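Inico to Open Carpet Recycling Plant in Fadolard

1 Feb 2021

Inico will open a carpet recycling plant in Fadolard this August, the company said today. The site will take in 2,000 tons of used carpet a year from homes, offices and hotels, and will employ 53 people. Hiring starts in six weeks.
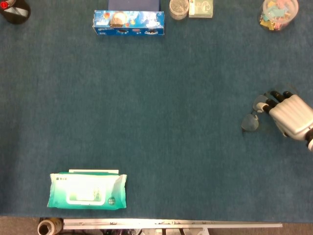 Tusitz, the flooring chain, said it had been paying to send old carpet to landfill for more than 18 years and would welcome a drop-off point closer to its stores. It plans to use the plant from the first day.

Sorted fiber will be sold to Mahmoudi, which makes underlay and sound panels. Drop-off rates will be posted on the Inico website before opening.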